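Presupuesto para puesto con dos brazos y manos de cinco dedos, ¿me estoy dejando algo?

Categoría: Equipamiento y compras > Automatización ligera
Publicado el 11 de enero de 2021

tallerdelcuarto

Buenas. Voy con prisa porque tengo que entregar la hoja de gastos antes de marzo y no me salen las cuentas, a ver si alguien que haya comprado algo parecido me orienta.

Contexto: taller pequeño, hacemos preparación de kits y muestras. Bolsitas, láminas de plástico transparente, recortes con tijera, meter cosas en vasitos. Todo a mano ahora mismo. Queremos montar un puesto de pruebas con dos brazos y manos de cinco dedos, de los que pueden coger herramienta normal, sin pinza especial. La idea es no tener que comprar utillaje para cada tarea.

Lo que tengo pedido hasta ahora:

- Pareja de brazos, alquiler con opción a compra, Zasetti. Me pasan 4000 al mes, mínimo 4 meses. Las manos van incluidas (creo, la oferta no lo deja muy claro)
- Mesa y soportes, Drusow. 3000 con montaje.
- Consumibles: 542. Láminas, tijeras, bolsas, paños para la mesa.
- Formación: ni idea, no me la han presupuestado

El trabajo es de este tipo, tijera en una mano y la otra sujetando lo blando encima de la lámina:

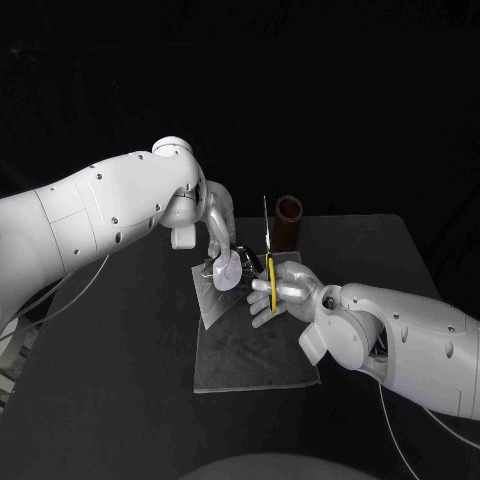 Puesto de dos brazos: tijeras de mango amarillo en una mano, lámina transparente sobre paño gris.

Dudas concretas:

¿Merece la pena pagar manos de cinco dedos para esto o me voy a pinzas de dos dedos y hago un soporte para la tijera? La diferencia de precio es grande.

¿La mesa tiene que ser la del proveedor? 3000 por una mesa me parece una barbaridad, tengo un tablero oscuro en el almacen que mide lo mismo.

¿Qué partida se os olvidó a vosotros? Que es lo que mas miedo me da. Si lo pido en marzo y me falta algo ya no puedo volver a pedir hasta el ejercicio siguiente.

Gracias y perdón por el tocho.

mantenimiento_sur

Te contesto por partes, nosotros pasamos por esto con un equipo de Nikzad, no es el mismo pero las sorpresas se parecen.

Manos. Depende de cuántas tareas distintas tengas. Si solo vas a cortar, siempre la misma tijera y siempre la misma lámina, pinza simple y un soporte impreso, y te ahorras un dinero. Si vas a coger tijera, luego bolsa, luego vaso, la mano de cinco dedos te quita los cambios de herramienta. Ahora bien: abrir y cerrar una tijera con la misma mano que la sujeta es OTRA cosa. Sujetar la sujetan casi todas. Pide que te hagan la demo cortando, con tu lámina, no con papel. Y que te la hagan varias veces seguidas, no la toma buena.

Lo blando es lo peor. Bolsas, film, todo lo que se arruga. Manda muestras tuyas al proveedor antes de firmar.

Transparentes. Ojo aquí. Lámina transparente sobre mesa oscura, según la cámara que lleve el equipo, brilla en los bordes y poco más. El paño mate debajo ayuda, nosotros acabamos poniendo uno parecido y también evita que la lámina patine. Compra varios, se ensucian enseguida y se llenan de pelusa.

Mesa. Si el tablero tuyo es rígido y no baila, úsalo. Lo que no te recomiendo es ahorrar en los soportes de los brazos. Si el soporte se mueve un poco, en la punta de los dedos se mueve mucho, y luego te pasas la semana recalibrando. Dile a Drusow que te desglose los 3000, seguro que la mayor parte son los soportes y el montaje. A nosotros nos lo desglosaron sin problema.

Lo que se nos olvidó:

- Repuesto de dedos. Se gastan y se rompen, y si no tienes uno en el cajón estás parado pagando alquiler
- Cableado. Canaletas, bridas, alguna guía. En tu foto se ven los cables blancos colgando por debajo de los brazos, eso en una prueba vale, a diario yo los recogería, pero dejando holgura para todo el recorrido
- Iluminación. No la pusimos y hubo que pedirla aparte
- Seguro. El del taller no cubría equipo alquilado. Llama antes
- Horas de tu gente. Esto nadie lo apunta y es lo mas caro. El primer mes hay una persona casi entera ahí metida
- Transporte de vuelta si no ejerces la opción de compra!!! Míralo en la letra pequeña

Y lo de que "crees" que las manos van incluidas: por escrito. Con referencia de modelo.

pruebas_y_ya

yo no compraria nada todavia. alquila un mes suelto si te dejan y ya. el mínimo de 4 meses se negocia, a mi me lo bajaron solo por preguntar (otra empresa eso si)

las tijeras compralas baratas y de mango grande, que quepan los dedos del robot. de color vivo mejor

oficinatecnica_clm

Añado solo la parte de papeleo, que lo otro ya está bien contestado.

Haz la suma completa del alquiler y no la cuota. 4000 por 4 meses son 16000, con los 3000 y los 542 te vas a 19542, sin formación, sin seguro y sin IVA si las ofertas van sin él. Si en la hoja pones la cuota mensual, te la van a aprobar como si fuese un gasto pequeño y luego viene el lío.

Separa inversión y gasto corriente. La mesa y los soportes se quedan en el taller, el alquiler y los consumibles no. En nuestro caso iban a cuentas distintas y nos devolvieron la solicitud por mezclarlo.

Formación: pídela a Zasetti como línea aparte aunque te digan que es gratis. Si es gratis que ponga cero. Clarenmont también da cursos sueltos, no los he hecho, pero puedes pedirles precio para tener con qué comparar.

Pide validez de oferta hasta final de marzo como minimo. Las nuestras caducaron a mitad de trámite y hubo que repetirlo todo.

tallerdelcuarto

Gracias a todos, muy útil. Lo de la vuelta del transporte no lo tenía, acabo de mirarlo y corre de nuestra cuenta. He pedido el desglose a Drusow y la demo con nuestra lámina. El seguro lo miro mañana. Cuando me conteste Zasetti lo de las manos lo pongo por aquí.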